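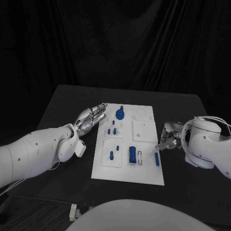
Plokier Assembly Practice Board

Item no. 1583
Sold by Wareo
Availability: in stock, ships in October

The Plokier is a tabletop board for practicing small-part assembly. It has a white work surface with raised plates, engraved outlines and a set of blue plastic parts. Trainers use it for hand skills classes, new-hire practice and timed exercises. It needs no power and no tools once it is set up.

The board

The base is a flat rectangle. Square plates are fixed on top of it and stand slightly above the surface. The plates can be taken off and replaced one at a time, so a worn plate doesn't mean buying a new board. Outlines are cut into the surface, so they don't peel the way printed labels do.

The parts

All loose parts are blue plastic, which shows up well against the white. The set includes short pegs in more than one size and a round part with a small knob on top for picking it up. Parts are molded in one color all the way through. Scratches show less than they would on a painted part.

Using it

Set the board lengthwise in front of the person working. Any steady table will do. We suggest a dark table top or a dark mat underneath, as the edges of the board are easier to see. Most classes start with the pegs and leave the round part until later. Exercise sheets are in the box and can be copied for your own classes.

If you are timing people, put every part back in the same starting place before each run. The starting layout is on sheet 13.

Cleaning

Wipe with a damp cloth and mild soap. Use a soft brush for the holes and engraved lines. Do not put the board or the parts in a dishwasher. Do not use acetone.

Spare parts

Peg pack, mixed sizes: $39
Round part with knob: call for price
Replacement plate: call for price, tell us which corner of the board it goes on

Plates come with screws. Tighten by hand only. The holes in the base will strip if you use a power driver.

Customer comments

"We run it for 3,000 cycles between peg changes and the fit is still fine. The plates are the part I would keep a spare of." Jawad Arain, Sial training shop

"Good board. I would like a lid for storage." Csenge Csizmadia

A storage cover is sold separately under the Vumard name. It fits the board with the parts left in place.

Orders and questions: ask for Keegan Tipoki at the Wareo parts desk. School orders go to Amna Mengal.

Page updated Monday, October 9, 2023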